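Des nouvelles de la cuisine partagée

Bon, vite fait car le bulletin part à l'impression à 18 heures. La cuisine du rez-de-chaussée rouvre en juillet, avec un nouveau planning. Inscription sur la feuille près de la porte, deux créneaux maximum par foyer et par mois. Elsa Nyberg garde les clés, Bram Boersma prend le relais quand elle est absente.

Côté sous : la collecte a rapporté 1 275 euros. Merci à tous ! De quoi payer le nouveau chauffe-eau – le devis de Fikidach est accepté, pose avant la réouverture. Il restera un peu pour les étagères du cellier. Peut-être.

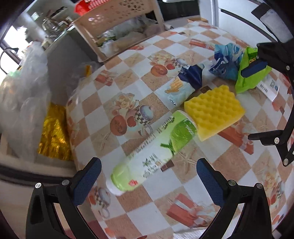 Pour les ateliers, Prasetyo Ginting reprend les soupes et les bouillons. Début à 10 h, on mange ensemble après. Apportez un tablier et une boîte pour les restes. La dernière fois, presque 44 inscrits, donc cette fois-ci liste fermée dès que c'est plein, désolée d'avance pour les retardataires. Hjørdis cherche toujours quelqu'un pour l'atelier confitures, surtout le matin. Lui écrire directement.

Rappel aussi pour le frigo : nom et date sur chaque boîte. Ce qui n'est pas étiqueté part au compost en fin de mois, sans apel. Les torchons, chacun les siens.

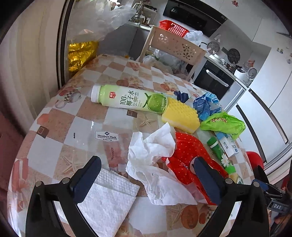

La table de la cuisine et sa nappe à carreaux.

Dernière chose, le livret de recettes « Florine ». Il manque encore cinq textes, les desserts surtout. Une page maxi, quantités en grammes svp, pas en verres ni en « bonnes poignées ». À déposer dans ma boîte ou à donner à Elsa.

Ulla Amundsen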